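Máquinas ainda aprendem a arrumar uma mesa

A empresa Halline apresentou em Lurkumham, no dia 19 de fevereiro de 2024, os primeiros resultados dos seus ensaios com mãos robóticas em pequenas tarefas de casa e de loja. A pergunta era simples: uma máquina já consegue arrumar uma mesa sem ajuda? A resposta, segundo a empresa, é que consegue algumas vezes, e devagar.

O programa chama-se Truddale e começou em julho. Desde então foram registadas 2909 tentativas de pegar em objetos comuns, entre eles garrafas de plástico e panos.
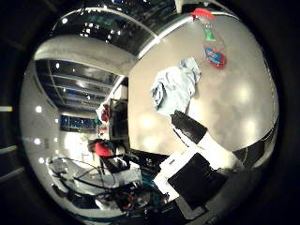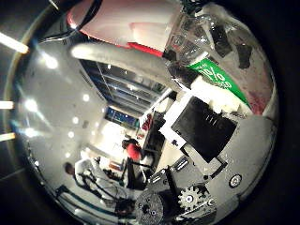
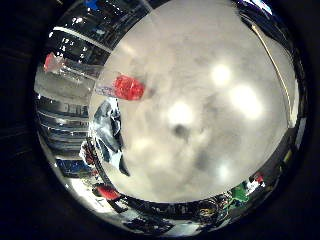

Garrafas de plástico transparente e, na última imagem, um recipiente transparente de tampa vermelha, vistos a partir da mão do robô.

Redação Ngubane
Correspondente de tecnologia

A garrafa deitada continua a ser um objeto difícil. O plástico transparente deixa ver a superfície que está por trás e o sistema calcula mal a distância. Quando a mão aperta demasiado, a garrafa deforma-se; quando aperta pouco, escorrega. O pano apresenta outro problema, porque muda de forma cada vez que é tocado.

A Halline informa que o tempo médio para levantar uma garrafa desceu de sete para dois minutos. Uma pessoa faz o mesmo gesto quase sem pensar. Dobrar um pano ficou fora dos resultados apresentados, e a empresa não quis indicar um prazo para essa tarefa.

Para as lojas, o interesse está sobretudo na reposição de prateleiras e na recolha de embalagens depois do fecho. A empresa prevê mais 1000 tentativas antes de levar o equipamento a um espaço aberto ao público. Os ensaios prosseguem em Lurkumham e o preço do sistema ainda não foi anunciado.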